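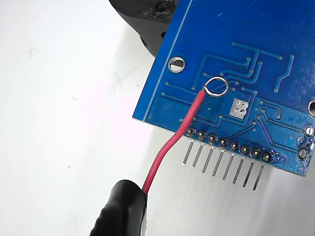 Underside of a blue printed circuit board with a red insulated wire.

Solder mask, also called solder resist, is a thin protective layer of polymer that covers the copper traces of a printed circuit board. It keeps the copper from oxidation and prevents solder from making bridges between pads that are close to each other. The mask is left open in the places where solder is needed, such as pads and the rings of mounting holes.

Color

Green is the most usual color, but blue, red, black, white and yellow are also produced. The color comes from a pigment and has little influence on how the board works. On a blue board with a glossy finish, the traces under the mask can often be seen as lines of a lighter blue. On black boards they are more difficult to follow, and for this reason repair workshops often prefer the lighter colors.

Application

Liquid masks are printed through a screen or sprayed on the panel. A photoimageable mask is dried, exposed to ultraviolet light through a film and then developed, so that the unexposed parts are washed away. The remaining layer is hardened with heat. Dry film is applied with a vacuum laminator.

Wires added by hand

A wire can be soldered to a board to replace a damaged trace or to bring a signal to another part. The insulation is removed from the end, and the bare metal may be bent into a small loop before soldering. If the chosen point is covered by mask, the mask must first be scraped away — usually with a blade or a fiberglass pen — until clean copper appears.

In teaching

The Brilley repair course, written by Constanza Tapia and Pravesh Le Roux, gives one chapter to the removal of mask. Its practice board has 156 solder points, and 30 of them are covered on purpose.

See also
Printed circuit board
Soldering
Conformal coating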